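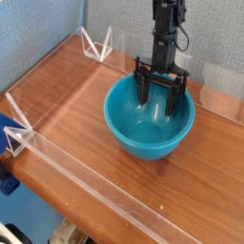
HOMEWARE NEWS

Jurnside brings back the everyday mixing bowl in turquoise

February 2025

Jurnside, the kitchen and tableware maker, is putting its plastic mixing bowl back on sale after a gap of 3 years. The bowl returns in turquoise, with a thick rolled rim and a glossy finish, and will be sold through the company's own shop in Pleltlow and through Khan, the family-run chain of household stores.

The bowl was part of the Jurnside range for a long time and was dropped when the company moved its moulding work to a smaller site. Customers kept asking for it. The shop in Pleltlow kept a list of people who wanted to be told if it ever came back, and by the end of last year there were 575 names on it. All of them have now been written to and can buy before the bowl goes on general sale.

The shape is close to the old one. The base is narrow and the wall flares outwards as it rises, so there is room to get a spoon or a whisk well down into the bottom without knocking the sides. The rim is rolled over and thick enough to hold with one hand while the other does the stirring. The old bowl had a thinner lip with a small pouring spout. The spout has gone, mainly because it made the bowls hard to stack and was the first part to split.

Nuwan Karunaratne, head of product at Jurnside, said: "People used the old bowl for everything. Cake mix, salad, washing a lettuce, peeling potatoes in front of the television. When we asked them what they wanted changed, most of them said nothing at all, and then a few minutes later they would mention the rim. So we spent our time on the rim."

The company made a number of trial versions before settling on the final one. Some had a flatter base, which was steady but took up too much space in a cupboard. Others had a matt surface, which the design team liked the look of but which held on to butter and oil when washed by hand. The glossy finish was chosen for that reason. It also shows the colour at its best on a wooden table or worktop, where a good many of these bowls are likely to spend their time.

The colour took longer to agree than the shape. The original bowl came in white, cream and a pale yellow, and Jurnside had planned to bring back the white. A turquoise sample was made up for a trade visit and left out on a table in the staff kitchen, and it was the one that people picked up.

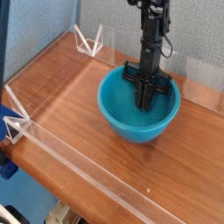 The change of colour meant finding a new supplier for the pigment. That work has been done with Vurkari, which also supplies the colour for Jurnside's colanders and washing-up bowls. The colanders will move over to the same turquoise in July so that the two can be bought as a pair. There are no plans to change the washing-up bowls, which will stay grey.

"We were nervous about it," said Nuwan Karunaratne. "A mixing bowl is a thing you might keep for twenty years and you do not want to be tired of the colour by the second Christmas. But we put the samples next to wooden boards, next to tiles, next to the sort of things people really have in their kitchens, and it sat happily with all of them."

Before the bowl was signed off, it was sent out to 67 households in and near Pleltlow. They were asked to use it in place of whatever they had already and to write down what they did with it. Baking came first, followed by salads and then fruit, with the bowl simply left on the table and filled up as needed. Several people used it for bread dough and asked for a lid or cover to go with it. A cover is being looked at, but the company has not decided whether to make one and will not be taking orders.

The households also sent in complaints, and two of these led to changes. The first was that the bowl slid when a stiff mixture was being beaten. The base has been made slightly heavier as a result, though Jurnside still suggests a folded tea towel underneath for heavy doughs. The second was that the price sticker on the inside left a mark that was hard to get off. The sticker has been moved to a card sleeve that slips round the outside of the bowl and goes in with the paper recycling.

Jurnside has made 1744 bowls for the first batch. Further batches will follow if they are needed, and shops that want to stock the bowl are asked to get in touch early, as the moulding line is shared with other products and has to be booked ahead.

Care

The bowl should be washed before it is first used. It can be washed by hand in warm soapy water or placed on the top rack of a dishwasher. Scouring pads and cream cleaners will dull the shine and should be avoided. The bowl is not meant for the oven, the hob or the microwave, and very hot fat or sugar should not be poured into it. Bowls can be stored one inside another – a sheet of kitchen paper between them will help to prevent scratches.

Where to buy

The bowl will be on the shelves of the Jurnside shop in Pleltlow and in all Khan stores. Khan will also take orders by telephone for customers who cannot get to a branch. One size is available for now. A smaller bowl, suitable for eggs and dressings, has been drawn up and may join the range later, depending on how this one sells.

Customers who still own one of the old bowls and want to get rid of it can hand it in at the Pleltlow shop when they buy a new one. Bowls that are cracked or stained will be accepted, as will bowls by other makers, provided they are plastic and have been rinsed out.

About Jurnside

Jurnside makes plain, hard-wearing goods for the kitchen, including bowls, colanders, jugs and storage boxes. Its products are sold in its own shop and by independent hardware and household stores.

Notes to editors

Sample bowls can be lent for photography and recipe features and should be returned within 3 weeks. Nuwan Karunaratne is available for interview. Requests for samples, interviews and stockist details should be sent to the Jurnside press desk at the Pleltlow shop.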